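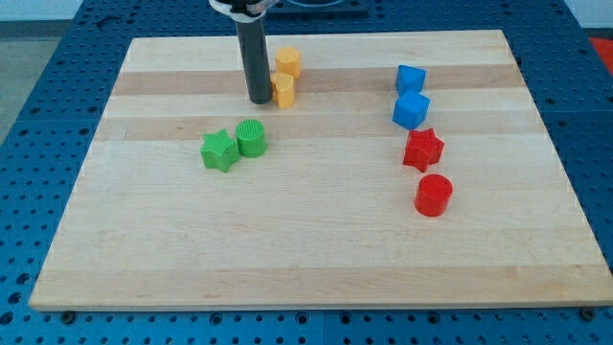
Monday, open day at Laur

Doors at 5, first run a bit before. Kept the block task on the maple-colored board, bolted table, single cylinder finger. Greens, reds, yellows and blues, same set as the Prarent visit.

Finger speed down to 800 on the Gidero panel for visitors. Looked slow but people could follow it. Some 283 pushes logged by close. 4 stops, all mine, all from the pedal - none from the controller.

Stars are harder to steer than cylinders. They turn when the finger meets a point off center. The Sterkitz group asked about that and wanted to see the same push repeated, so we did it until they moved on.

To do: new tape on the visitor line, copy the log off the panel, recheck finger height before the next demo.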